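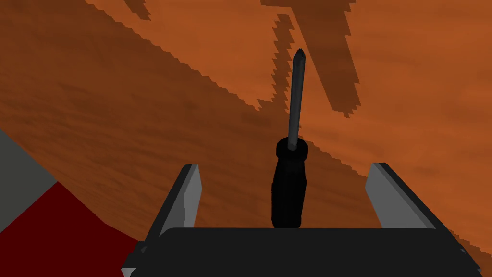 Black screwdriver, upright, handle down.

Drilstead Shopfront Kiosk, Model 40

The Model 40 is a freestanding retail kiosk for the middle of a mall concourse, that stretch of floor between the escalator and the pretzel smell where shoppers slow down against their better judgment. It suits phone cases, sunglasses, candles, watch batteries and most other things people buy while waiting for someone else to finish shopping.

Each kiosk ships flat in four crates. Two adults can put one up in an evening after the mall closes, or in slightly longer if they are married to each other. All hardware is in the crate marked B. Please open the crate marked B first.

What you get
Four lockable display counters with glass tops
One swing gate, left or right hand (tell us when you order)
Roll-down night covers in gray or sand
Cable channel under the floor trim
Sign posts, 52 inches tall, which keeps most landlords happy

The counters hold 50 pounds per shelf. They are not seats. We mention this on the product page, in the manual and on a sticker inside the gate, and we still sell a fair number of replacement tops.

Finishes
Marinho is a warm walnut look. Sterncombe is a flat off-white that photographs well and shows every coffee ring. Custom colors add two weeks to the lead time, and we will ask you to sign the paint chip.

Power and permits
The kiosk runs from a single floor outlet. If your spot has no floor outlet, talk to mall management before you talk to us. Most centers also want a drawing of the layout, and we send one free with every quote. Orders for the holiday season close in November, a date we chose after one very long December.

Price
The Model 40 starts at $2000 without lighting. The Budeo light kit clips under the sign rail and can be added later — the rail is already drilled for it. Freight is quoted by zip code.

Questions about sizes, leases or the swing gate go to Urmas Jankauskaitė in kiosk sales. He answers email until noon on Friday and picks it up again the next working day.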